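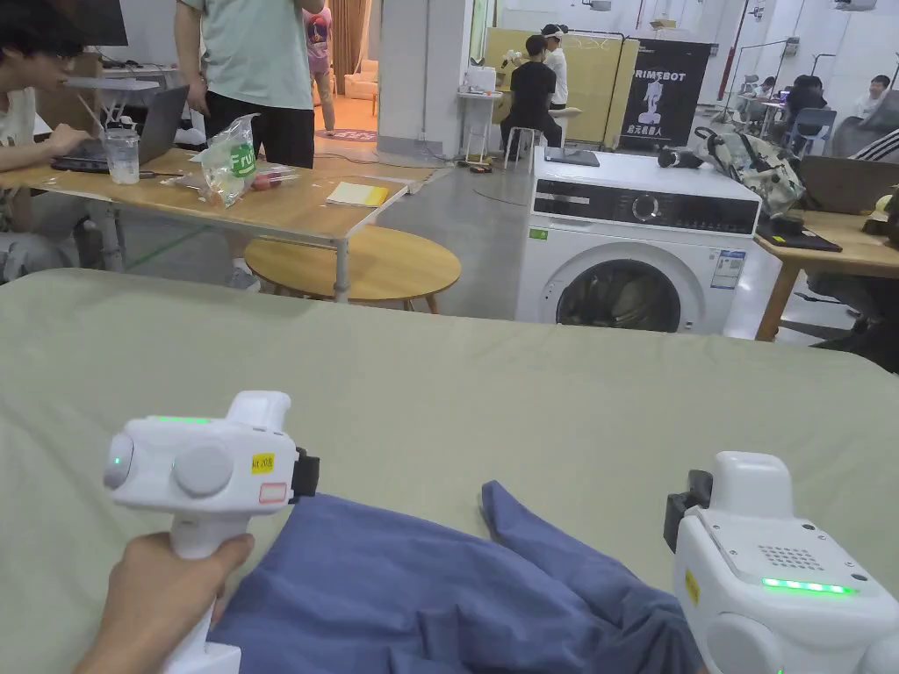

Maximiliano Yáñez would have preferred fewer works and wider gaps between them, and he said so when the hang for the Zimmont Gallery's winter group show was settled in May. The show, titled Ground and Figure, went ahead with 38 works by three artists in the two lower rooms at Ellard Street. Yáñez has seven etchings in it, all in the smaller room.

The other two exhibitors are the painter Pilar Saavedra and the paper artist Lena Standetti. The gallery selected them for a shared interest in the unprinted or unpainted part of a sheet – the ground, in the older studio term – and how it behaves next to a worked area.

Saavedra is showing egg tempera on gessoed board. The panels are small, the largest being 60 centimetres on the long side, and each has a margin of bare gesso left at the lower edge. Colour is built up in short hatched strokes over a grey-green underlayer. In four of the panels the underlayer is left uncovered and serves as the mid-tone. The earliest dates from her period at the Figueroa studios and has not been exhibited before.

Yáñez works in aquatint on copper. His plates are bitten in up to nine stages, with stopping-out varnish applied by brush between baths. The prints are on a heavy cotton paper of an off-white shade, and plate tone has been wiped back hard at the corners. Two of the etchings are shown as pairs, an early state beside the final one, so that the change in the darkest areas can be compared directly.

Standetti's contribution is a single wall piece made from 3,871 folded slips of tracing paper, pinned in rows. Of these, 2,169 are left plain and the remainder are rubbed with graphite on one face only. The graphite faces are turned to the wall, and the tone seen from the front is the part that comes through the sheet. The piece took eleven days to install and will be taken down slip by slip for storage.

Lighting has been kept low in both rooms. The etchings are lit at 50 lux, the usual limit for works on paper, and the tempera panels at 200. The wall piece has no direct light at all. It relies on spill from the stairwell, which is strongest before noon. The gallery suggests a morning visit for anyone who wants to see the rows clearly – by four in the afternoon the plain and rubbed slips are hard to tell apart.

A 48-page catalogue has been printed in an edition of 1,000, with a technical note by each artist and full-page plates. Standetti's piece appears only in detail, over three spreads. The catalogue is sold at the front desk and will not be reprinted.

Saavedra will give a demonstration of gesso preparation in the upstairs workroom during the second half of the run, starting at 2 p.m. Places are limited by the size of the bench and should be booked through the desk. Yáñez will bring one of his copper plates to the same session, but will not be printing from it.

Entry to the exhibition is free. The lower rooms are reached by stairs from Ellard Street, or by the lift at the rear entrance off the laneway.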